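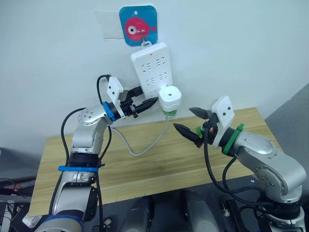

Ilze Pärn asked at the interim review why the standby load should be measured at all when the monthly bill already gives the total. The bill covers the whole apartment and gives one number per month, so it cannot separate a refrigerator from a television that has been switched off with the remote. The measurements below were made to separate them.

1. Scope

Standby load is taken here as the real power drawn by a device that is plugged in and is not doing its main job. Chargers with nothing attached are included. Refrigerators, routers and the door intercom are excluded, as they are meant to run all day. The work was done in two shared apartments in the Parri building, referred to as A and B.

2. Equipment

A Posell plug-in meter was used for all readings. Its display resolves 0.1 W. Below 0.5 W the reading was unstable, and those devices were entered as 0.5 W, which makes the totals slightly high. Mitiku Tufa checked the meter against the bench instrument in the electrical lab with a resistive load and found no offset worth correcting. No check was made with a switching supply at low load, where cheap meters are weakest.

Power strips with an indicator light were first measured with nothing plugged in, and that reading was subtracted from later ones. In both apartments it came out under the 0.5 W limit.

3. Method

Each device was left in standby for 20 minutes before the first reading. Three readings were then taken one minute apart and averaged. Devices sharing a strip were measured one at a time and then together. Where the sum of the single readings differed from the group reading by more than 1 W, the set was repeated. This happened twice, both times with the audio receiver in apartment B, which drops to a lower state after a delay that we had not allowed for. Its settling time was extended to one hour.

Anselmo Echevarría took the readings in A and Kumiko Kudo those in B.

4. Results

Standby load in A was 19.6 W. Running all year, this comes to 172 kWh. The largest items were the set-top box (8.9 W) and the desktop computer with its monitor (4.2 W). Phone chargers were all entered at the lower limit.

Apartment B drew 11.3 W, or 99 kWh per year. The receiver made up more than a third of this even after settling.

The annual figures assume standby at all hours and are therefore upper bounds. A device in use for four hours a day spends only five sixths of the year in standby.

5. Discussion

Most of the load in A came from two items, so switching off every charger would have little effect there. A single switched strip for the television and set-top box would remove about half of it, at the cost of a slow restart of the box each evening. The residents of A tried this in May and went back to leaving it on.

Two apartments are too few to say anything about the building. Readings from the Serkeck block were planned but access was not arranged in time. The raw readings are in Appendix B.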